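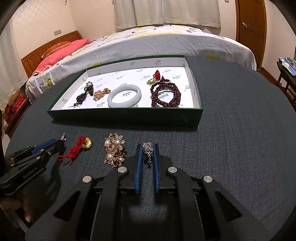

Small things from the green box, on the round table.

The Sunday Table: Jewelry Out of Drawers
Gallery 3, posted Sun 15 March

Welcome back! If you're new, the Sunday Table is what happens when people in and around Wasenstead bring over the jewelry that lives at the back of a drawer, and we spread it out on a cloth and have a proper look at it. Nothing gets sold and nothing gets appraised. We untangle, we sort, we pass things around, we drink too much tea, and now and then somebody recognizes a pin their aunt wore to every wedding for years.

This gallery has just the one picture, and I'm so happy with what's in it that I didn't want to crowd it with anything else. The pieces belong to the Pillai family, who have been lending us one box at a time since October. I've written a few lines on each below, starting with the ones nearest the front of the table and then going back to the box lid.

Red cord with a gold coin charm
I love a red cord. This one is a bright, cheerful tangle and the round coin charm shines out of it like a little yellow button. Cords like this are tied for luck or for a new baby or a new year, depending on whose house you're in, and they wear out long before the charm does. Plenty of people just keep re-tying the same charm for decades. If you have one at home with a fraying cord, save the old knot and copy it! Knots get lost so easily.

The big floral brooch
Now this is a coat brooch if ever I met one. Gold tone, clear rhinestones, and three cream-white pearls, with two of them sitting side by side and the third lower down. I've been calling them pearls because that's what they look like and because nobody at the table wanted to start the argument about real and imitation (it would have taken all afternoon). Either way the shape is wonderful. You'd want heavy wool behind it, since a pin this size will drag a thin blouse down to your elbow.

The silver rhinestone brooch
The small one, and my favorite. A cluster of sparkling stones with no fuss around it. On the dark cloth it goes moody and glittery at once, which is exactly why I switched from the white tablecloth after our first gallery. White cloth made every clear stone disappear. This gray-blue one has a bit of texture too, and that stops round things from wandering off toward the floor.

Black pendant with beads
At the left of the lid. I'm saying "jet-like" until someone who knows better has had it in hand. It has a dark stone body with a small cluster of white and clear beads at the top and a short strand trailing from it. Black pieces are hard to love in a drawer and very easy to love on a table. Ilango Sastry wrote to me after the last gallery to ask about mourning jewelry, and I've promised him a whole page on the subject once I've done enough reading. Ilango, it's coming!

Gold chain, in a tangle
Every box has one. It does have a lovely warm color, tangle and all. My method, for anyone facing the same thing: lay the chain on something flat and smooth, put a tiny drop of baby oil on the worst knot, and work it open with two sewing needles. Pulling only makes it tighter. Put the radio on. If you feel yourself getting cross, go do something else and come back, and remember to wash the oil off with a little dish soap when you're done.

Jade bangle
Pale white-gray and perfectly plain, lying flat in the middle of the lid. I could look at this one all day. Most of the jade people bring us is green, so a pale bangle always gets picked up and passed around, and everyone has an opinion about whether it would go over their own hand. (Soap helps. So does having small hands, which I don't.) Please store bangles flat and away from anything with a pin on it.

Red knotted charm
Tiny, tucked up near the top of the lid just beyond the beads, with a gold fitting. It's so easy to miss! Go back up and find it. I like how it answers the red cord at the front of the table, although I have no idea whether the two ever had anything to do with each other.

Burgundy beads
A long strand, coiled over itself in loop after loop at the right. The color is a deep, dark burgundy that I would happily paint a room in. Long beads do best kept like this, coiled and lying down. Hung on a hook, the thread slowly stretches and you start to see gaps between the beads. If yours are already gappy, a restring is a cheap fix and a very satisfying evening's work.

The lid itself
Dark green outside, and lined with white paper printed all over in little gray logos. I do think a box lid makes the best sorting tray there is. It has sides, it's light, and you can carry the whole lot to the window when you want daylight on something. Lids have been our trays from the start and I see no reason to buy anything fancier.

A few notes for anyone coming next time
Bring your pieces in whatever they already live in, even if that's an envelope. Leave the polish at home, please, as we like to see things before they've been cleaned. Soft cloths and needles are on the table, and so are the magnifiers from Ovow, which everyone fights over. Parking is easiest on the Prirkwood side.

The picture library is up to 300 pieces now, and I'm still working through captions for the last 100 of them. If you spot something you know more about than I do, write and tell me. I'll add your note under the picture with your name on it.

Next gallery: buttons and buckles!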